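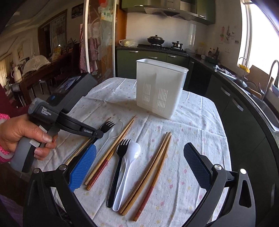 Research News | Home Robots

Chopsticks are hard, and a small team has figured out a bit of why

Tue 3 January

I've been bugging Vasylyna Didenko for a chat about her chopstick project since I first heard about it, and she finally sat down with me over the break (thank you, Vasylyna!). She and Abenezer Gebreyes run the kitchen work at Walovik, and they have a new result on teaching robots to clear and sort things at a dinner table. I think it's pretty neat, so let me try to explain it without mangling it.

They collect all their training material with hand-held grippers, one in each hand, in ordinary kitchens. A person does the chore with the grippers and the robot arm learns from the recordings later on. Plenty of groups work that way now. What Didenko and Gebreyes changed is how they treat the slow parts. Most people trim out the moments when the fingers hover over a fork or a chopstick before closing, as those look like dead time. The Walovik team kept every one of them and marked them by hand, 600 recordings in all, which took Gebreyes most of a very long fall.

Then they trained the same arm twice, once with the hovering left in and once with it cut. Over 155 pickups the trimmed version fumbled constantly on anything thin. The other one missed 10. I asked Didenko if she had double-checked that, and she laughed and said she'd made Lukian Prokopenko rerun the whole set before she told anyone!

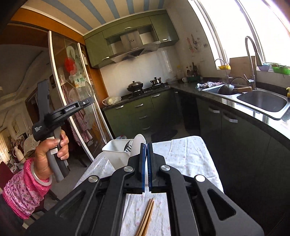
Thin things on a soft surface are what the team cares about most, and I hadn't really thought about how mean that combination is. A plate has an edge you can go after, and a spoon gives you a bowl to aim for. Chopsticks lying at a slant across a tablecloth give you almost nothing, and if the finger pads come down a little off, one stick rolls and the other goes with it. Stand a plate up in a dish rack with utensils poking out nearby and you've got a second headache, because now the arm has to let go of something in a crowded spot. They call the method Satow, and Didenko told me the putting-down half still lags behind the picking-up half.

The write-up is with reviewers now. Next they want to try it in six more kitchens, with help from Tzu-hsuan Tsang's group at Macedo, and Gebreyes is hoping somebody else will do the marking. I'm going to ask if I can come along for one of those.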